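Setting Up a Small Desk: Drawers, File Slots and Plastic Folders

Posted by Vy Đào on Sunday, January 14, 2018

A small desk works best when each kind of paper and each kind of tool has one place to go. This page covers a basic setup with a mini drawer unit, an upright file organizer and a few translucent plastic folders or sheets. You can do it in an afternoon. I did mine in December and have changed very little since.

What you need

- A desktop drawer unit with at least 3 drawers
- A file organizer with upright slots
- Plastic folders or cover sheets in colors you can tell apart
- Labels and a marker
- A recycling bag

Step 1. Clear the surface

Take everything off the desk and put it on the floor or a bed. Wipe the top with a damp cloth and let it dry. Throw out pens that don't write. Test each one on scrap paper, and give it a second try before you toss it, as some just need a few strokes to get going.

Step 2. Place the two big pieces

Put the drawer unit at one end and the file organizer at the other. The middle stays open for writing. If you are right-handed, the file slots usually go on the right, where you reach for paper most often. Left-handed people can swap the two. Turn each piece slightly toward your chair if that makes it easier to reach. 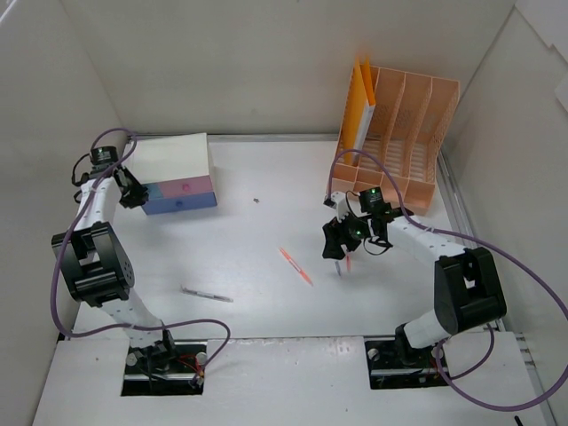

Drawer unit on the left, file organizer on the right, pens still to be put away.

Leave enough room in front of the drawers to pull them all the way out. Sit down and open every one before you decide on the final spot. Mine was too close to the lamp the first time and the top drawer hit the base.

Step 3. Fill the drawers

Small drawers are for small things. Mine go like this:

Top left: paper clips, pins, erasers
Top right: pens and pencils
Bottom: scissors, tape, stapler, spare staples

Don't put paper in them. It curls, and you forget it is there. If your drawers are different colors you can skip the labels, but anyone else who uses the desk will want them. Kiều Huỳnh uses one drawer for chargers only, and that works too if you have a lot of cords.

Step 4. Sort the loose paper

Make 3 piles: things to do, things to keep for now, and things to file for good. The last pile doesn't belong on the desk at all. Put it in a box or cabinet. I started with over 300 sheets and ended with 52 that needed to stay within reach.

Step 5. Put each pile in its own plastic

Use one color per pile. Orange is a good choice for things to do, as it shows up well against a white desk. Translucent plastic lets you see whether there is anything inside without opening it.

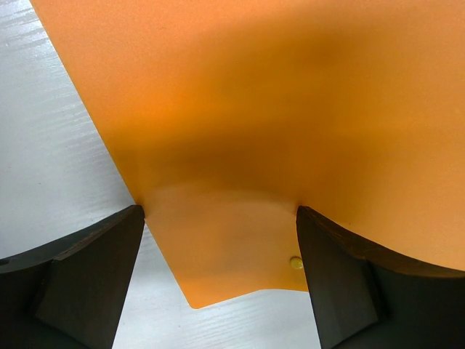 Translucent orange plastic on a white tabletop.

Pick plastic up near an edge and pinch lightly. A hard fold leaves a line that won't come out, and a creased folder tends to catch on the slot walls. If one has started to bend, lay it under a heavy book overnight.

Step 6. Load the file slots

Slide the folders in upright, with the one you use most in the nearest slot. Keep one slot empty for incoming mail. Slots with mesh walls can snag loose corners, so tap the papers square on the desk before you slide them in.

Keeping it up

Empty the mail slot once a week. Go through the things-to-do folder at the same time and recycle whatever is finished. If a folder gets too thick to slide in easily, it is time to sort it again.

Related articles
How to Label a Shared Supply Drawer
6 Ways to Store Pens on a Small Desk
Cleaning Ink Off a White Tabletop
Toàn Võ's Filing System for Household Bills
Choosing a Desk Lamp for a Narrow Room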